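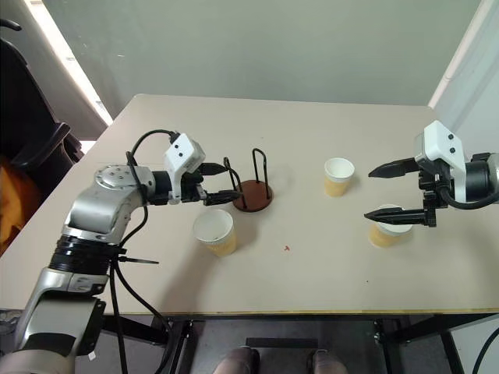
From: Pin-yu Wan
To: Loose Leaf list
Date: Monday, June 29, 2020
Subject: Re: [looseleaf 2164] Oolong going flat after the move

Hello Ros, hello all,

I've been meaning to answer this since Friday and kept making tea instead, so sorry. I've left your message in below with my bits in between, and then there's a long ramble at the bottom which people can skip if they don't care about kettles.

> We moved to Castunard in February and I swear every tea in
> the cupboard has died. The same tin of roasted oolong I was
> raving about on here at Christmas now tastes of wet
> cardboard. Same pot, same spoon, same kettle, same me.

Same everything except the water! I don't know Castunard at all, but a quick look at a map says you're sitting on chalk, and you came from somewhere with lovely soft stuff off the hills if I've remembered right. I had exactly this the other way round when I left my mum's. Everything I'd been brewing strong to get past the hard water suddenly came out so bitter I couldn't finish it, and I blamed the shop for months. I even wrote them a rather stiff letter, which I still feel bad about.

Easy thing to try: buy one bottle of the softest cheap water you can find (look at the label for the dry residue, you want a low number), boil that and make a pot exactly as you used to. If the oolong comes back to life, there's your answer and you haven't spent much finding out.

> I did wonder if it had just gone off. It was in the van for
> two days and then in the garage for ages because the kitchen
> wasn't ready.

Ah. Well, that could be part of it too. What was it next to in the garage? Tea picks up smells terribly. I once kept a nice Bao Zhong on the same shelf as the washing powder and it was like drinking a pillowcase. If it was shut tight, a roasted one should have coped with a few months of being ignored, but if the tin has one of those lids that only sits on top, I'd be suspicious. You can wake a tired roasted oolong up a bit by warming it very gently in a dry pan, just a minute or so, shaking it all the time and stopping as soon as the kitchen smells nice. It won't turn into a new tea but it does take the cardboard off. Don't do it with a green one, please, I've tried and it was horrible.

> Somebody on here (Pin-yu?) once said to use more leaf in hard
> water. Is that right, and how much more?

Guilty, that was me, and I'd put it differently now. More leaf does help the flavour get through, but you also get that film on the top and a sort of heavy dullness, so past a certain point you're only making a bigger dull thing. I'd go up by a pinch and leave it longer before I started tipping in spoonfuls. What size is your pot these days? Mine's the 600 ml brown one and I've stopped filling it right up for oolong. I make 330 ml, which does me one big mug, and then I top up the same leaves. It's much nicer than one great potful going cold under a cosy. The third go is often the best one.

> Also does anyone have a view on jug filters? My brother in law
> says they're a con.

Your brother-in-law and mine should meet. They're not a con, but they're not magic either. I had an Adjei jug for years and it made a real difference for the first fortnight of every cartridge, then less, and then I'd forget to change it and be worse off than if I'd drunk from the tap. The little dial on the lid was no use whatever. If you're the sort of person who writes things on a calendar then go for it. I'm not. What I do now is mix – half tap, half bottled – for the good teas, and plain tap for the breakfast pot, where you want a bit of oomph anyway and there's milk going in.

Do keep the filtered water in the fridge if you do get one, and don't leave it sitting on a sunny windowsill like I did that hot spring. It went green. I mean properly green.

> Last thing, sorry for the long post. Morkonus have put their
> postage up again. Where is everyone buying now?

Still Morkonus for me, grumbling. I put in one large order with my neighbour and we split it on her doorstep with the kitchen scales, which has been one of the cheerier events of the last few months, to be truthful. Their spring greens were late this year but the one I've opened is very good, grassy and a bit sweet. The jasmine I wouldn't bother with. It used to be gentle and now it's like being hugged by an aunt.

Right, kettles. Skip from here if you like!

I finally gave in and bought the Moltum, the one Glyn was so keen on, with the thin spout and the temperature buttons. First impressions are mixed. It pours beautifully, I'll say that, you can get it into a tiny pot without flooding the tray. It's slow though, and it beeps at every single thing you do, and I haven't found a way to stop it. The cat leaves the room. I've been checking it against my old jam thermometer and the two don't agree, but I've no idea which of them is lying, and the tea tastes fine either way.

What I hadn't expected is how fast it furred up. I'm used to a big old kettle where you can see the scale and ignore it. The spout on this one is so narrow that a bit of scale gets in and the pour goes sideways, all over the biscuits in my case. So I'm descaling every two weeks with citric acid from the wine-making shelf at the hardware shop. A dessertspoon in a full kettle, warm it up, leave it while you do something else, rinse it a couple of times. Much nicer than vinegar. I did vinegar once in my old flat and everything tasted of chips till Easter.

Ros, you'll want to do the same with yours, whatever it is. If you've been there since February and haven't descaled yet, have a look inside with a torch and then come back and tell us.

Two questions of my own while I'm here. Does anybody still have the recipe for the cold-brewed hojicha that went round last summer? I had it printed out and it's gone. And has anyone managed to get a replacement lid for a small pot without buying the whole pot? Mine's got a chip out of the rim and it dribbles down my sleeve every time. I've tried a lid from a sugar bowl and it nearly fits.

Glyn, I owe you a parcel, the post office queue was round the corner on Thursday so I came home again. I'll try in the morning.

Pin-yu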